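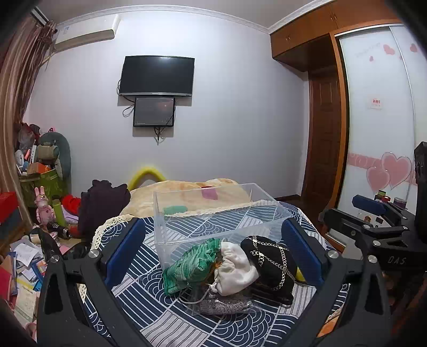

Last changed: Friday, May 2, 2025

Pads are on! Both of them, straight, and I didn't lose a single screw in the bedspread. I've been wanting to write this entry all week and now my hands are so tired I can hardly type it, but I'm going to anyway or I'll forget which end I started from.

So, the hand gripper. It had been getting worse since the last clean. On soft things you'd hardly notice, they squash into the fingers whatever you do, but anything smooth would start to creep down as soon as I tipped my wrist. I had blamed my own grip for days. Then on Tuesday I ran a thumb down the inside of the left finger and the old pad was shiny as a spoon from the middle to the tip. The counter said 3,205 closings on that pair, and I'd been meaning to change them long before that.

The new ones came from Cekoline in a flat envelope, and Oriana Zúñiga had put in a strip of spare backing tape, bless her. I took the old pads off in the kitchen with a plastic scraper. The right one peeled away in one piece. The left one did not, and left a gray crust along the edge that took 55 minutes, most of it spent rubbing with a cloth and a bit of alcohol and then waiting, and rubbing again. I know the sheet says you can leave a thin film of the old glue. I tried that last July and the pad crept sideways inside a week, so now I take it down to clean plastic and put up with sore fingertips.

Sticking them on is the bit I enjoy. You get one go at it. I lay the bottom edge first, hold it with a thumbnail, and roll the rest up slowly with the handle of the scraper so no air stays under it. Then I close the fingers gently on a folded piece of card and leave it clamped while I make tea. Velimir Ionescu told me to leave it overnight. I left it through tea and one phone call to my mother (long!) and then the whole night as well, so he gets his way.

This morning I did the screws. The one at the top of the right finger had backed out a touch, enough that I could feel the finger rock if I pushed it sideways. A quarter turn did it. I'm careful there now, ever since I overtightened one on the old Petek and spent an evening with a pair of pliers and some bad language. Snug, stop, check that the finger still swings freely, and done. I also went over the bracket on the right side, the arm with DAS on it and the handle, and gave everything a wiggle. Solid. The handle is the blue-gray one and I still like it better than any of the others I've held, it sits in the palm so well.

Then the trial run, on the bed as usual – it's the best test bench in the house, flat enough, soft enough that a dropped box doesn't matter, and I can get right over it. The clear plastic box is my favorite for this. It's smooth, and if the fingers aren't square it lets you know at once by twisting. I had the pouches out with it, the white drawstring one and the black one with the gold chain pattern, and the green knitted bundle and the sparkly gray thing. A nice mix of slippery and squashy.

First try with the box: straight up, no twist. I tipped my wrist both ways and it stayed where it was. I think I said "oh, lovely" out loud. Second try I went in crooked on purpose, only one corner of each pad touching, and it still held long enough to carry over to the pillow end. The old pads would have dropped it before I'd cleared the blanket. The drawstring pouch went fine too, although the cord got itself between the finger and the pad edge, and I want to watch that. A cord tugging at the same edge day after day is how the last pair started to lift, I'm fairly sure.

One thing I'm not happy with yet. With the fingers fully shut there's a hair of light showing at the bottom, more on the left. It may be that crusty edge, it may be the new pads wanting to settle. Milovan Grgić says give them 400 closings and look again before touching anything. Stavros says shim it now. I'm going with Milovan, mostly out of laziness.

Wrote it all in the log with the pad batch, and put the old pads in a labeled bag for Oriana, who likes to look at how they wear. The scraper needs a new edge. Must ask at Sondlow whether they still sell the narrow kind, and get more alcohol while I'm there.

Next check in 7 days: pad corners, top screws, light test with the fingers shut. If the gap is still there I'll ring Stavros and let him be right.

Now I have to fold everything and put the box away so I can get into bed. Can't wait to have another go tomorrow.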